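Percepción para manipulación de textiles
Apuntes de la sesión 5, preparados por Graziella Sala

Bienvenidos otra vez, y gracias por la paciencia con los ejercicios de calibración, que ya sé que se hicieron larguísimos. Hoy nos metemos por fin con la tela, mi tema favorito (se me nota, lo sé).

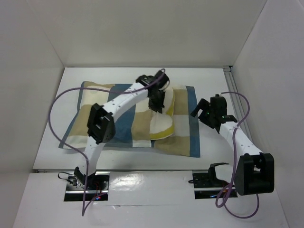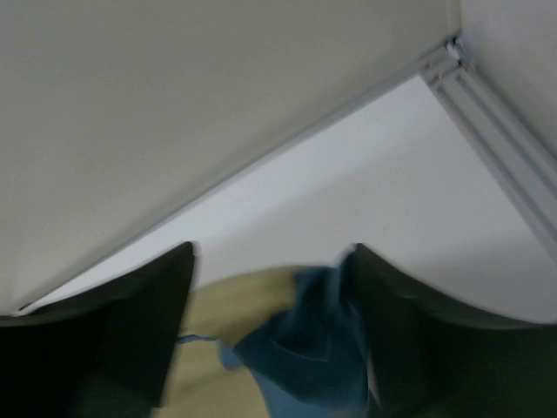 Vista general de la celda con los dos brazos y, después, vista desde la pinza, con tela entre los dedos.

Fijaos en lo distinta que es la información de cada vista. La general nos da la postura de los brazos y el contorno del cojín de cuadros; la de la pinza, los pliegues de cerca, aunque con algo de desenfoque de movimiento. Por eso nuestra política recibe las 2 a la vez, cada una con su propio codificador, y las fusiona antes de predecir la acción.

Para la práctica, abrid en Risosus el episodio 2085 y comparadlo con el 2252, ¡sin prisa! Las dudas sobre sincronización, a Madhu Ahuja.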